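Brirham Early Learning Rooms
Progress report to the Kovalchuk fund, play equipment grant
Prepared by Kittipong Bunnag, 28 June 2019

Status

The home corner strand of the grant is on schedule. The play kitchens have been delivered, assembled, fixed to the wall and checked at both sites. The small-parts inventory is complete for Brirham and partly complete for Jidside. The outdoor strand has not started and is not covered in this report.

Scope

The grant covers the replacement of the old home corner furniture at Brirham and Jidside, the purchase of matching accessories, and the storage needed to keep the accessories together. It does not cover floor covering or wall paint. Both rooms had those done earlier from the site budgets.

There are 2 kitchens in total, one per site, bought as the same model so that parts can be swapped between them. The accessory order was for 75 pieces. All were received. Of these, 14 were returned to the supplier for rough edges on the handles, and replacements arrived within the return period. The returned pieces were all from the same carton.

Assembly and fixing

The units came flat. Assembly followed the supplied sheet except at the step where the countertop is joined to the side panels. The sheet calls for the screws to be fully tightened before the upper shelf is fitted. Doing it in that order pulled the uprights slightly inward, and the shelf would not drop into place. The screws were backed off, the shelf was seated, and the screws were then tightened in pairs. The second unit was built this way from the start and needed no correction.

Each unit is held to the wall by a bracket on each upright. The brackets are into studs at Brirham. At Jidside one stud was out of position, and a backing board was added behind the unit to take the fixing. The pull test was done by hand at the top of each unit and repeated after a week of use. No movement was found at either site.

Layout of the cooking side

The cooking side has a black cooktop set on a white countertop, with a range hood over it and a toy microwave in a wooden shelf to the right. The backsplash is a white subway-tile pattern. Wooden utensils hang under the hood, and a stainless steel pot is kept on the left burner as the standard reset position. The burner to the right of it has a printed red coil, and staff report that children place pots there first, so it is left clear at reset.
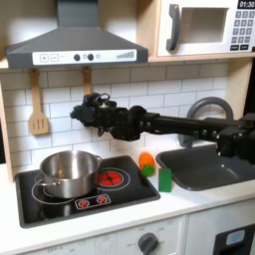

How are the small parts kept from going missing between sessions?
Each accessory has a fixed home position, and the room is reset to those positions at the end of every session. The reset is checked against a one-page sheet kept with the room register. Anything not found goes on the sheet as missing and is searched for before the next session opens.

Wear and inspection

Inspection is weekly. The items checked are the hooks under the hood, the microwave handle, the printed graphics on the cooktop and controls, the pot handles, and all visible screw heads. Findings to date:

Hooks. No cracks. One hook at Jidside had turned in its hole and was reset with wood glue. It has held.

Printed graphics. No lifting at the edges. Cleaning is by damp cloth and mild soap only. An alcohol wipe was tried on the underside of a spare panel and dulled the surface, so alcohol wipes are excluded from the cleaning instructions.

Screw heads. Two needed a quarter turn after the first week. None since.

Utensils. The wooden pieces are wiped and air dried. They are not soaked. One spoon at Jidside has raised grain and has been sanded.

Storage

The Drustum storage units were chosen for the accessories not on display. The trays fit under the existing benches at Brirham without changes. At Jidside the bench rail is 25 mm too low for the top tray to slide out, and the tray is being used in the lower position until the rail is moved. The work is minor and will be done by site staff at no cost to the grant.

Budget

Spending on this strand is within the approved amount. The backing board and glue at Jidside were charged to site maintenance. No transfer between budget lines is requested.

Open items

Complete the Jidside inventory sheet and file a copy with the Brirham one.
Move the bench rail at Jidside.
Obtain spare hooks from the supplier. The part is listed but was out of stock when ordered.
Send the corrected assembly order to the supplier.

Next report

The next report is due in September and will cover the closed items above, a full set of weekly inspection sheets for both rooms, and the start of the outdoor strand.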